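Clernard 2TB at 98% full, writes fall off a cliff?

hurkle_fan
Joined: September
So I've got the Clernard 2TB in my work machine and it was great for months. Now it's 98 percent full and copying anything bigger than a few gigs starts fast and then drops to 200 MB/s and just sits there. Is it dying or is this a space thing? Health readout says fine.

boxfan_joe
Space thing. The fast cache on those is carved out of free space, so when the drive is packed you hardly get any. Clear off a couple hundred gigs, let it idle overnight and try again.

mossyrock
I'd check heat first, personally. Mine did exactly this with the drive half empty and it was the heatsink pad not touching. 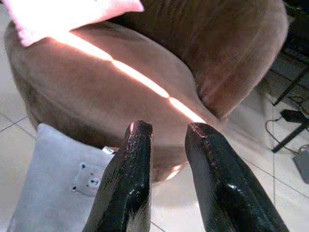
Heat pads are a sore subject for me, I went through two of them on my Hurkwood before I got one to sit flat! What fixed it in the end was pulling the drive and cleaning the old goo off properly. Take your time with it, and look at what you're holding the thing with too. Those black finger tips have the coating chipped off at the ends with reddish-brown stuff showing through, and I wouldn't want a nicked edge like that dragging over a label or a bare chip. Plastic tweezers are cheap.

boxfan_joe
Sure, but he said it's at 98. You don't need to open the case to delete some files.

mossyrock
And you don't need to delete files to read a temperature. Takes a minute either way.

hurkle_fan
Ok ok, did both. Temp during a copy tops out at 61 so I guess that's fine? Moved my old video projects to the Iwasaki external and now I've got 600 gigs free. Haven't tried a big copy yet, it's been idling while I made dinner.

tin_kettle
61 is nothing, leave the pad alone. Also check that trim is turned on. I cloned my old drive over to a Clernard and it was off for 5 months before I noticed.

mossyrock
Fair enough, 61 is fine. I still don't like those stock pads.

hurkle_fan
Trim was on. Just copied a 90 gig folder and it held full speed nearly to the end, then dipped for a bit. Way better than before. Does anybody leave a chunk unpartitioned on purpose or is that old advice?

boxfan_joe
I used to. Now I just try to keep a fifth of it empty.

tin_kettle
I still do it on my Fornton, mostly so I can't fill the thing up by accident.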